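3. Materials and procedure

3.1 Bag inventory

All bags came from two sources, the Villutberg household drive and the giveaway bins at the Blackburn trade hall. Collected over one June. Total intake 1,615 items, of which 438 were promotional carriers (printed with a company name, logo or slogan, given out free). The rest were grocery, clothing and unbranded bags and are reported in Section 5. Only the promotional set is treated here.

Promotional carriers are a poor fit for the usual folding literature. Most of that work assumes a soft bag with two loop handles, e.g. a cotton tote, which can be laid flat and halved. Trade show bags are often stiffer. Many have a handle opening at the top and a large printed panel, and the panel wants to stay in one piece when you bend it. Print matters too. Sorters in the pilot kept using the lettering to decide which way was up, even when the bag had been turned and the words ran down the side. Khoury noted this first and we added an orientation field to the record sheet after that.

3.2 Handling states

Each bag was logged in one of four states: flat, hung, held at one point, held at two points. Two-point holds were split again into same-edge (both holds on the top, or both on one side) and diagonal (opposite corners). Diagonal holds are the interesting case. Load sits on a line across the panel and the free corners are left to do what they like. Stiffness shows up as a curve in the panel, softness as a sag or crease. A large black bag printed with "AI²ROBOTIC" and a silvery gray robot figure is a good instance of the curved type (Figure 1). Top edge arched, bottom edge curved as well, no need to measure anything to see the bend.

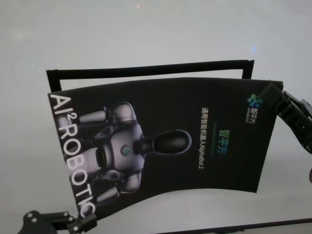 Figure 1. Large black promotional bag, diagonal two-point hold, upper right and lower left corners. Lettering reads top to bottom. Long narrow opening visible between top bar and front panel. Coded: curved, sideways.

3.3 Coding

Two coders (Khoury, Kozma) worked seperately from the same sheet. Fields were hold type, panel shape (flat / curved / creased), print orientation (upright / sideways / inverted / none readable) and opening visible, yes or no. A subset of 108 bags was coded twice. Agreement on print orientation held for 98 of these. The remaining cases were mostly bags with a logo and no words, where "upright" is a matter of taste. Those were settled by talking it over and Kozma's call was final.

Panel shape was harder. Curved and creased shade into each other and we don't think a sharper rule would of helped much. Coders were told to mark creased only if a straight fold line could be seen crossing the panel. Edges that bow without a fold line go under curved.

Record sheets were kept in Jamix and exported every Saturday. Bags with a torn handle or a missing panel were left out of the shape counts but kept in the inventory.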